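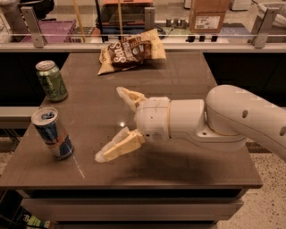
Home | News | Work | Local | Opinion | Subscribe

Break room snacks get a robot arm, and a suggestion box

March 14, 2019

PRETESTHORPE – Employees at the Javau parts office no longer fetch their own drinks and chips from the staff snack counter. An arm does it for them, one item at a time, with the calm of a waiter who knows there is no other restaurant in town.

The arm, white and round-shouldered with a two-finger gripper, was put to work this month by Hafstein, a small automation firm that leases space two floors up. Staff order on a tablet by the door. The arm reaches over the table, picks out the can or bag requested and sets it down at the pickup end.

Javau says the system, which it has named Clurnura, handled 1,000 orders in its first two weeks. The record for a single day is 119, set on a Friday when the heating was stuck on high.

Cans are its strong suit. They stand up straight and they are all more or less the same idea. Bags are another matter. A bag of chips lands however it likes, and Clurnura has to work out which crumpled side is the one to pinch. Pinch too gently and the bag stays where it is. Pinch too hard and somebody gets crumbs for the price of chips.

An order takes 30 seconds when things go well. Walking in and picking up a can used to take less than that, a point raised more than once in the suggestion box. Javau answers that the old way was seldom just a can. It was a can, a talk about the parking lot, and a second talk on the way back.

Those talks have now moved to the line in front of the tablet, which at three in the afternoon reaches the copier.

The two part-time attendants who used to stock the counter and keep the tally sheet still have their jobs, though the jobs have changed. They load the table in the morning, straighten what has tipped over, and wipe down the gripper pads after lunch. They also press the reset button, a duty that was not in the first draft of the plan and now takes up a good part of page two. Both got a raise of 50 cents an hour for what the company calls technical duties.

The tally sheet is gone. So is the custom of taking a drink on Monday and writing it down on Thursday, which several workers describe as the real loss. The tablet wants a badge number before anything moves.

Hafstein plans to adjust the grip for soft packaging before the end of March. Javau has not decided whether to put a second arm in the mail room – the mail room has asked to be told either way.

Drinks stay at the old price. The suggestion box is still emptied by hand.

We use cookies to remember your settings and measure traffic. By continuing to use this site you accept our cookie policy.

Related
Pretesthorpe bus depot tries out self-service ticket desk
Warehouse night shift votes to keep its paper schedule
Office coffee prices up again
Letters: The copier line is a fire hazard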